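About Us

Posted 2019-06-19 by the Thambiah Health Numbers team

Hi, and thanks for stopping by! We're Thambiah, a small outfit in Grotstead that collects public health figures and puts them where regular people can read them. I started it one November, when flu was going through town and I couldn't find a single page that told me how many clinics near me still had shots. So I called them all myself and typed up the list – it took most of a week, and my handwriting has never recovered.

These days we track vaccine supply, flu cases and hospital beds for 357 clinics between Grotstead and Loltow. Our newsletter, the Iltach, goes out to 1065 readers (hello to every one of you!).

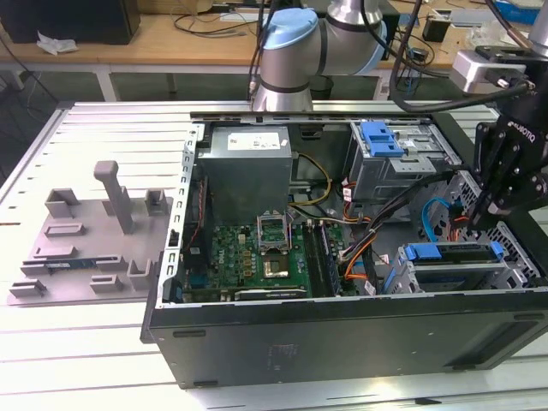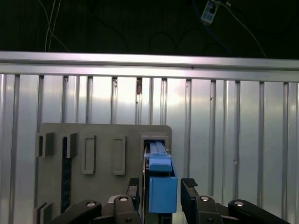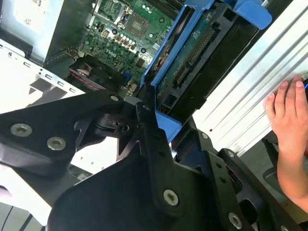 First photo: a desktop tower on its side with the side panel off.

We get our numbers straight from the clinics, and if a clinic doesn't report, we leave the space blank. We don't guess. When we get something wrong we fix it and put a note at the top of the page – please write in if you spot a mistake, we love those emails.

A year of the Iltach on paper costs 50 dollars, and reading it online is free. We also print 600 extra copies every flu season for the libraries in Loltow, so ask at the front desk if you'd like one.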